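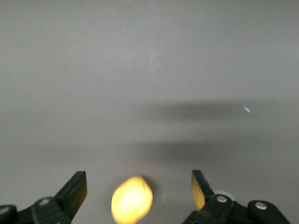

Offene Greiferbacken über grauer Arbeitsfläche, dazwischen unscharf ein gelbes Objekt.

Teilnehmende gesucht: Vorführtag Zweiarmhandhabung, Forer, Standort Iletgate

Für den Vorführtag im September sucht Forer Personen ab 18 Jahren, die eine Versuchsreihe zur Bedienung zweier Roboterarme mitmachen. Vorkenntnisse in Robotik sind nicht erforderlich. Die Teilnahme dauert 141 Minuten einschließlich Einweisung und Pause.

Ablauf: Sicherheitsunterweisung, Vorführung der Zelle durch Soudabeh Nazari, danach 3 Durchgänge am Bedienpult. Aufgabe ist das Aufnehmen und Ablegen kleiner Gegenstände. 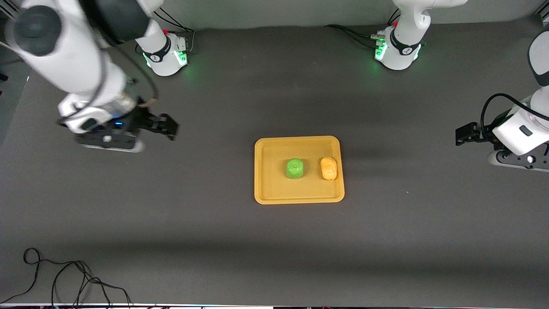 Arbeitsplatz mit zwei weißen Armen und Tablett, darauf ein grünes und ein orangefarbenes Objekt.

Voraussetzungen: normales oder korrigiertes Sehvermögen, beide Hände frei beweglich, Deutsch in Wort und Schrift. Geschlossene Schuhe sind Pflicht — Besucherschuhe liegen nicht bereit. Beschäftigte der Firma Flendari sind ausgeschlossen.

Aufwandsentschädigung: 184 Euro, Auszahlung per Überweisung.

Bewerbung formlos schriftlich an Negin Tehrani, Forer, Kennwort »Mazandarani«. Bitte Alter und Händigkeit angeben.

Stand: 8. Februar 2022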